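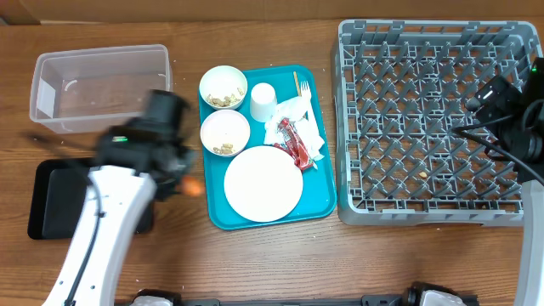
The left arm stopped at 3519 trays. It had a scrap of something orange near its tip and would not let go.

I hit the red button, then walked over and read the panel. Grip fault, 8. The Guvton manual said code 8 meant a blocked finger, wait 30 seconds and reset. I waited and reset. The arm closed harder.

The right arm had no fault, so it had kept working until I cut the power. Tremadar sold them as a pair, but each one only knew about itself. In December the right one had pushed a rack into the left one for most of a night shift, and the log called it normal running.

I put the lockout tag on and got the hand crank from the drawer. The fingers opened a little at a time. The orange piece fell on the table and I dropped it in the bin.

In the log I wrote: grip fault, did not release on reset, opened by hand. Under "Injury" I wrote none. Then I took the rest of the trays to the sink and washed them myself until the day crew came in.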